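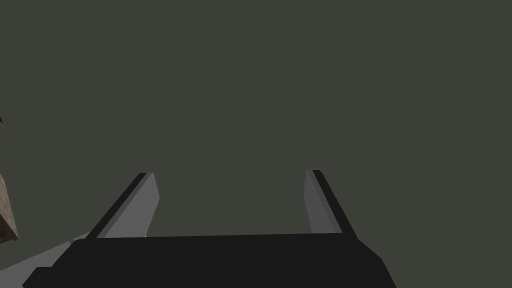
灰緑の背景と黒いグリッパー

2019年6月12日（水）

五時半に起きた。夜のうちに雨が降ったらしく、裏口の石段が濡れていた。気温は低い。六月なのに台所で靴下を二枚はいた。湯を沸かし、昨日のパンの残りを焼いて、バターだけで食べた。ジャムは切れている。買い物のメモに書いたが、そのメモは夕方まで台所に置き忘れることになる。

朝のうちに翻訳を進めた。リアンネ・ミヒールスの生垣の本である。全部で656ページあり、いまは第八章の途中にいる。第八章はシデの生垣の話で、著者が自分の祖父の農場にあった生垣のことから書き始めて、なかなか本題に入らない。最初に読んだときは長いと思った。訳してみると、この長い入り口のところに後で使う言葉がほとんど出ているので、ここで訳語を決め損なうと後ろの章まで直すことになる。

今日困ったのは「編む」という言葉だった。生垣の幹に根元近くで切れ目を入れ、皮一枚と少しの木部を残して斜めに倒し、杭のあいだに通していく仕事がある。原文ではこれに方言の動詞が当てられていて、辞書を引くと「編む」「寝かせる」「折る」の三つが並んでいる。折ってしまっては枯れるので「折る」は使えない。「寝かせる」は動作としては近いが、その後で杭に通すところが抜ける。「編む」だと、細い枝を籠のように組む別の仕事と区別がつかない。著者は籠の方にも別の動詞を使っているので、日本語でも分けておきたい。

午前中いっぱい考えて、とりあえず「伏せ編み」とした。園芸の本を何冊か見たが、決まった訳語はないようだった。訳注を短くつける。訳注は一章に八つまでと編集のイェレ・フェルスフューレンに言われていて、この章はもう七つ使っている。最後の一つをここに使うことにする。

そうなると、サンザシの種類についてつけるつもりだった訳注の場所がなくなる。サンザシは一つの花に種が一つ入るものと、二つか三つ入るものがあって、著者はその違いで生垣の古さを推し量る話をしている。本文に少し補えば注なしでも読めるかもしれない。「種が一つのサンザシ」「種が二つのサンザシ」と書いてしまえば植物の名前を覚えていない読者にも通じる。学名は索引に回す。

イェレにその旨をメールした。返事はすぐには来なかった。

十時ごろに一度立って、庭を見に出た。うちの生垣は西側がシデ、北側がイチイで、道に面した短いところだけがイボタである。イボタは前の住人が植えたもので、伸びるのが早く、切っても切っても追いつかない。花が咲きかけていた。あの匂いは好きになれない。隣のウィリー・ヴァンデンベルへは好きだと言う。子どものころ、学校の塀の内側がずっとイボタで、匂いがしはじめると夏休みが近いのだとわかったそうだ。人によってこんなに違うものかと思う。

シデの方は葉がよく出ている。二月に強く切り戻したところも埋まってきた。切ったときは内側の枯れ枝がむき出しになって、幹のあいだから向こうの畑が見えた。ウィリーが心配して、わざわざ柵越しに、本当にこれでいいのかと聞いてきた。シデは古い幹からでも芽を吹くので大丈夫だと答えたが、答えながら自分でも少し不安だった。本に書いてあることと、自分の庭で起きることはまた別である。いまは膝の高さのところに細い枝がたくさん出ていて、上の方がむしろ薄い。上は放っておいても伸びるから、今年は下を育てるつもりでいる。

生垣は裾を広く、上を狭くする。断面で言えば台形にする。そうすると下の葉にも日が当たる。ミヒールスの本にもこのことが何度も出てくる。著者は「帽子を脱がせる」という言い方をしていて、これも訳に困った言葉の一つだが、上を狭くするという意味だとわかってからは、そのまま「帽子を脱がせる」と訳すことにした。前後を読めばわかる。

イチイの根元に去年の落ち葉が溜まっていたので、手で掻き出した。濡れていて、爪のあいだに土が入った。中にカタツムリが固まっていた。ホスタの方へ行かないように畑の境の草むらに移した。戻ってくるかもしれない。

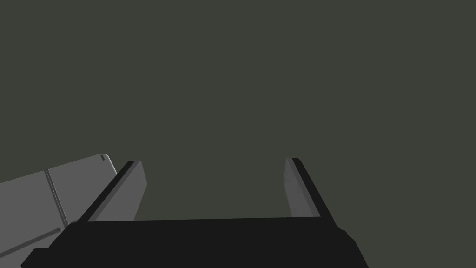
開いた黒いグリッパーと左下の薄灰色の物体

昼は卵とほうれん草で済ませた。食べながら、オルミデ・オモレギエからの手紙を読んだ。正確には手紙ではなく、葉書を三枚、封筒に入れたものである。オルミデは前に同じ翻訳講座に通っていた人で、いまは海辺の町に越して、学校で英語を教えている。庭を借りたので、風よけの生垣を植えたいという相談だった。潮風が当たる。土は砂。ウサギが出る。何を植えればいいか。

こういう相談に答えるのは好きだが、自分の庭は粘土質で、風もそれほど強くないから、経験では答えられない。ミヒールスの本の海岸の章を引っぱり出して読み直した。グミ、シーバックソーン、タマリスク、それに内側にサンザシを植えるとある。最初の数年は編んだ枝の柵を風上に立てて、その陰で苗を育てるようにと書いてある。柵は風を全部止めてはいけない。隙間のない板塀だと、風が上を越えてから裏側に落ちて渦を巻き、苗がかえって傷む。風の半分を通すくらいがいいらしい。

海岸の章はまだ訳していない。今日読み直したおかげで、ここにも「伏せ編み」に近い言葉が出てくるのがわかった。ただしこちらは枯れ枝で作る柵のことで、生きた木の話とは違う。朝に決めた訳語はここでは使えない。「枝編みの柵」とするのが素直だろう。先に気がついてよかった。訳語の表に書き足した。

訳語の表は紙のノートにつけている。パソコンの表にしろとイェレには言われるが、画面を切り替えているうちに文の流れを忘れてしまうので、紙の方がいい。ノートの左のページに原語、右のページに訳語と出てきた章を書く。線を引いて直した跡が多い項目ほど、後で読み返すとよく考えてある。一度で決めた項目は意外に危ない。「刈る」と「切る」を何も考えずに混ぜていて、第五章まで戻って直したことがある。道具が鋏なら「刈る」、鋸や鉈なら「切る」と、いまは分けている。

オルミデへの返事は葉書では書ききれないので、便箋にした。ウサギのことは、苗の一本ずつに筒をかぶせるか、低い金網を回すかのどちらかしかないと思う、と書いた。金網は裾を少し土に埋めた方がいい。これはうちでもやったことがあるので自信を持って書けた。植えるのは秋まで待つこと。裸の根で売っている苗は冬のあいだしか扱っていないし、その方が鉢植えよりずっと安い。いまのうちにできるのは、草を抜いて、堆肥を入れて、紐を張って線を決めておくことくらいである。

線を決めるのは面白い。紐を張って、何日か置いて、朝と夕方に見る。地図の上ではまっすぐが良さそうに見えても、立って見ると少し曲げた方がいい場合がある。うちの西側の生垣は途中でゆるく曲がっていて、前の住人が井戸の蓋を避けたためだとウィリーに聞いた。井戸はもう埋めてあるが、曲がりだけが残った。

二時過ぎに雨がやんだので、自転車で出た。用事は二つで、郵便を出すのと、レーマンスの店で刈り込み鋏を受け取るのとである。鋏は先週、研ぎに出してあった。

レーマンスの店は駅の裏の通りにある金物屋で、研ぎは奥の作業場でやっている。店に入ると、いつもの油と紙袋の匂いがする。鋏はもう出来ていて、古新聞に巻いてあった。ねじも調整してくれたそうで、開いてから手を離すと、刃が途中まで自分の重さで下がって止まる。これくらいがいいのだと言われた。前はもっと緩くて、葉が刃のあいだに挟まって折れ曲がるばかりだった。

棚にドリシコの新しい刈り込み鋏が出ていた。柄が伸びるもので、脚立に乗らずに上が刈れるらしい。手に取ってみると、先の方が重い。長いあいだ腕を上げているのは無理だと思った。値段も高い。脚立でいい。

代わりに麻紐をひと巻きと、皮の手袋を買った。手袋は右手だけ先に破れるので、左手ばかりが家に溜まっている。右だけ売ってもらえないかと聞いたら、それを言う客は多いが、左だけ欲しいという客がいないので売れないと言われた。

帰りは遠回りをして、ドゥンディールの方の道を通った。この道沿いには古い生垣が残っている。農地の整理のときに大半が抜かれたが、ここは道と畑の高さが違うので、土が崩れないように残したのだと聞いている。シデとサンザシとハシバミが混ざり、ところどころにカエデが立ち上がっている。根元をのぞくと、幹が地面に沿って横に伸びて、そこから上に枝が出ているところがある。昔、伏せ編みをした跡である。その横に伸びた幹は私の腕より太い。切れ目を入れて倒した人はもう生きていないだろう。

自転車を停めて、そこをしばらく見た。訳していると、この仕事が言葉の問題ばかりに思えてくる。現物を見ると、斜めに入れた切れ目のところが丸く盛り上がって塞がっていて、そこから新しい幹が出ている。「皮一枚を残して」という訳は少し言い過ぎかもしれない。原文では「舌のように薄く」となっている。皮だけではなく木も残っているのだから、「舌のように薄く残して」と元に戻した方が正しい。帰ったらまず直すことにした。

サンザシの花はもう終わって、小さい青い実がついていた。野バラが咲いている。スイカズラも少し。生垣の中からミソサザイが鳴いていて、体のわりに声が大きい。巣があるのだろう。いまの時期に強く刈らないのは、この鳥たちのためでもある。うちのシデも、刈るのは雛が出てからにする。ただ、イボタだけは道に張り出してしまうので、巣がないのを確かめてから、はみ出したところを軽く刈っている。

ちょうどそこへトラクターが来たので、自転車ごと生垣に寄って待った。野バラの棘が袖に引っかかり、外すのに手間取った。糸が一本出た。 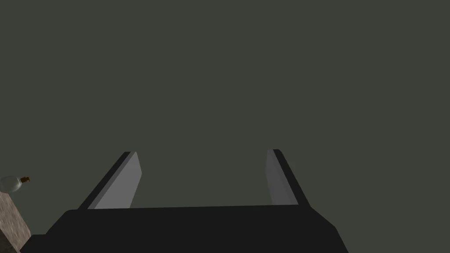 家に着くと四時を過ぎていた。郵便局で切手を買うときに少し並んだ分、思ったより遅くなった。ジャムを買うのを忘れた。メモは台所の流しの脇にあった。

まず第八章の「皮一枚」を直した。該当箇所は二つあり、もう一つは図の説明の中だった。図の説明は後でまとめて訳すつもりだったが、本文を直した以上は放っておくと忘れるので、その図だけ先に訳した。切れ目の角度を示した線画で、斜めに長く入れるのがよく、浅い角度で短く入れると倒すときに裂ける。書いてあるのはそれだけで、三行で済んだ。

イェレから返事が来ていた。「伏せ編み」は賛成。サンザシの件は、本文に補うのはいいが、補いすぎると著者の文章が説明書のようになるので気をつけるように、とのことだった。もっともだと思う。ミヒールスの文章は、植物の名前を言うだけで、どういう木かを説明しないまま先へ進むところがある。読者がみな知っているつもりで書いているのか、知らなくても構わないと思っているのかわからない。たぶん後の方だろう。前に一度だけ会ったときも、そういう話し方をする人だった。私が知らない村の名前や人の名前が次々に出てきて、聞き返す暇がなかった。それでも話は面白かった。

あのときは二月で、ミヒールスの家の庭に立って話した。風が冷たくて、私はずっと手をポケットに入れていたが、著者は素手でハシバミの枝を曲げながら、どこまで曲がるかを見せてくれた。枝は思ったより曲がった。もっと太いのもこうやって曲げるのかと聞くと、太いのは切れ目を入れてからだと言って、鉈を取りに行こうとした。途中で電話が鳴って、その話はそれきりになった。鉈を使うところを見ておけば、今朝あれほど悩まずに済んだかもしれない。

夕方、ウィリーの家との境のところで少し刈り込みをした。研いだばかりの鋏を試したかったのである。イボタの、道に出ている枝だけ。巣がないかどうか、枝を分けて先に見た。クモの巣がたくさんあった。鋏はよく切れた。前は力を入れていた太さの枝が、音もなく落ちる。調子に乗って刈りすぎないよう、紐を張ってから刈った。今日買った麻紐をさっそく使った。

ウィリーが出てきて、切った枝を袋に詰めるのを手伝ってくれた。堆肥に混ぜるのかと聞くので、イボタは混ぜずに回収に出すと答えた。柔らかい枝が土に触れていると根を出すことがある。前に堆肥の山からイボタが生えて、抜くのに苦労した。ウィリーはそれなら何本か欲しいと言って、穂を選んで持っていった。小屋の脇に挿すらしい。匂いの好きな人のところへ行くのだから、イボタにとってもいいことだ。

それからしばらく、境の生垣の話になった。境のところはシデの列がウィリーの土地に少し入っている。測ったときにわかったことで、どちらも困っていないのでそのままにしてある。私の側は私が刈り、向こう側はウィリーが刈る。上は先に気になった方が刈る。ここのところ上はいつも私が刈っているが、そのかわりウィリーは脚立を支えてくれる。

今年はいつ刈るかという相談もした。ウィリーは七月の初めがいいと言う。私は八月まで待ちたい。二番目の雛がいる場合があるし、強い日差しの続くときに刈ると切り口の葉が焼ける。ウィリーの考えでは、早く刈れば秋までにもう一度きれいに揃う。どちらの言い分も本に出ている。ミヒールスは、曇りの日を選べば月はあまり気にしなくてよいという立場である。結論は出なかった。曇りの日に鳥の様子を見て決めることになると思う。

夜は豆のスープ。昨日の残りに、庭のセイボリーを入れた。食べ終わってから、ヘロフの苗木の目録を見た。秋の注文にはまだ早いが、北側のイチイが一本弱っているので、植え替えるなら何にするか考えておきたかった。葉が黄色くなって、新しい芽も短い。水はけのせいだと思う。あの場所は冬に雨が続くと水が溜まる。同じところにまたイチイを植えても、また弱るだろう。

目録にはシデが大きさ別に三種類載っている。小さい苗の方が根づきがいいのはわかっているが、列の中に一本だけ小さいのを入れると、両側の木の陰になって伸びない。大きいのを入れると最初の夏の水やりが大変になる。そもそもイチイの列に一本だけシデを入れてよいのかという問題もある。冬になるとそこだけ茶色の葉が残って、濃い緑の中で目立つはずだ。目立ってもいいような気もする。先に溝を掘って、水の逃げ場を作ってみるのが順番だろう。今のイチイがそれで持ち直せば、注文はしなくて済む。

目録の最後の方に、ミックスの生垣という欄があって、野の木を何種類か取り合わせた束を売っている。サンザシ、スピノサスモモ、ハシバミ、ニシキギ、野バラ。オルミデの庭には向かないが、ページの隅を折っておいた。道沿いのイボタをいつか抜くことがあれば、代わりにこれを植えたい。ドゥンディールの道のような生垣になるまでには私の年では間に合わないだろうが、根元を一度伏せ編みするところまでなら間に合う。植えてから七、八年で最初の作業ができると本にある。

寝る前に明日の分を少しだけ下読みした。第八章の終わりは、農場の生垣が抜かれた年のことを書いている。機械が来て、一日で列が全部なくなったとある。著者の祖父はその日、家から出ずに長椅子で新聞を読んでいたそうだ。その後で、翌年の冬に台所がいつもより寒かった、という一文が来て、章が終わる。生垣がなくなって風が通ったのだとは書いていない。イェレの言うとおりで、こういうところに補ってはいけない。

「長椅子」は、台所にある木の長椅子なのか、居間の寝椅子なのか、原語ではどちらとも取れる。台所の話につながるのだから、たぶん台所の方だろう。著者に聞くことのリストに入れた。ついでに、伏せ編みを今も教えている人がいるかどうかも聞いてみるつもりでいる。いるなら冬に見に行きたい。

また雨が降り出した。鋏は拭いて油を塗り、玄関の釘に掛けた。破れた袖は繕っていない。

明日はジャムと、電球と、切手をもう少し。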